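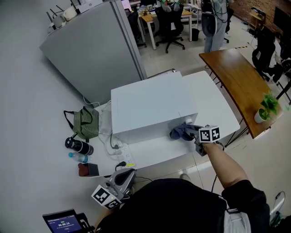 Gripper pressing a cloth against the front of the white box, timer at 14 seconds.

Forum: Home weather stations > Rain gauges and drainage
Thread: Tipping bucket under-reading in heavy rain, Vilden

gutterlevel
Vilden had a heavy cell go through in the late afternoon and my gauge disagrees badly with the manual one next to it. The tipping bucket is a Flekex, 0.2 mm per tip, mounted on a post at knee height. The manual gauge is a plain copper funnel and bottle on the same bit of lawn, a couple of strides away. In light rain the two agree to within a tip or so. In this storm the Flekex came in well under, and the shortfall is nearly all in the heaviest part.

The logger stores one-minute totals. The curve rises, flattens off at a rate it never goes above, then drops away normally. I have cleaned the funnel, checked the level and reseated the bucket. Before I start turning the calibration screws, is this the usual loss at high intensity or is something wrong with the unit?

isohyet
Usual loss, most likely. While the bucket is going over, water keeps running into the side that has already filled. At low rates that amount is too small to matter. At high rates it happens on every tip and the error grows with intensity. Leave the screws alone. If you set them to read correctly in a downpour they will over-read in drizzle, and most of your annual total is drizzle.

Apply a rate correction afterwards in the software.

brackenford
I don't agree that it is only that. Tip loss gives a curve that still rises with intensity, just not as steeply as it should. A flat top is a different thing. It means something upstream of the bucket is limiting the flow. Look at the nozzle under the funnel. If there is a bit of grit or moss in it, the funnel backs up and drains at a fixed rate until the head drops.

Check what happened after the rain stopped. If the gauge went on tipping for several minutes when the manual gauge was getting nothing, it was the nozzle.

gutterlevel
I wasn't watching the manual gauge minute by minute, so I can't say. The logger does show tips carrying on for a while at the end. I put that down to the rain easing off.

isohyet
A backed-up funnel would delay the total, it wouldn't lose it. The water still goes through the bucket eventually. He is short on the total. That points to tip loss, or to splash.

brackenford
Unless the funnel overflowed. They are shallow on that model. Once it is full the rest goes over the rim and you never see it again.

tealcatch
We had the same storm at the Gezer end of the valley. Drains in the lower car park couldn't take it and the water stood against the kerb until evening. My bucket gauge (different make) read low as well, but with no flat top. For what it's worth I would be with brackenford on the nozzle.

Also check the logger. Some of the older Uvus boards have a debounce setting in the firmware that ignores a second pulse if it comes too soon after the first. The default is 799 ms, for reasons known only to them. I changed mine to 300.

isohyet
That can't be it. At 0.2 mm per tip you would need more than one tip every 799 ms before the debounce dropped anything. That is 900 mm an hour. He would have lost the gauge, the post and the lawn.

tealcatch
Fair point on steady rain. I was thinking of switch bounce and a slow magnet, where the lockout restarts on every bounce. Then the dead time is longer than the figure suggests. It is still a setting worth knowing.

isohyet
If the lockout restarts, yes, it gets longer. I still don't believe it gets long enough. Post the raw pulse times if you have them.

gutterlevel
It is a Uvus board, but the pulse times aren't kept, only the minute totals. I can turn on the raw log for next time.

I took the funnel off again this morning and put a thin wire down the nozzle from below. A small plug of something dark came out. I had only wiped the inside of the cone before and hadn't touched the underside. So there was a partial blockage. Whether it was there during the storm or washed in with the last of it, I don't know.

brackenford
It was there.

isohyet
It may have been there. You can test it. Make up a bottle with a small hole in the cap, put a measured volume through slowly, and count tips on the logger. Then do the same volume through a larger hole. Do 2 runs at each rate as a minimum, I would do 5. If the slow runs are right and the fast runs are a bit low, that is your tip loss and you have the correction for it. If the fast runs still flatten, the nozzle isn't clear.

Keep the bottle upright and don't pour in by hand. Hand pouring is useless for this.

gutterlevel
Slow runs done, all within a tip of each other and right for the volume. Fast runs came out low, but no flat section. The shortfall in the fast runs is far smaller than what I lost in the storm.

brackenford
So blockage plus overflow for most of it, tip loss for the rest.

isohyet
I'll accept that for this storm. You still need the rate correction, and I would still not touch the screws.

tealcatch
What are you doing about the storm total in the record? I replace mine with the manual figure and flag the day.

gutterlevel
Manual figure for the day, minute data left as logged and marked suspect. Debounce is now at 300 and the raw log is on. I have put a mesh disc in the funnel as well.

brackenford
Take the mesh out before the leaves come down. It clogs faster than the nozzle does.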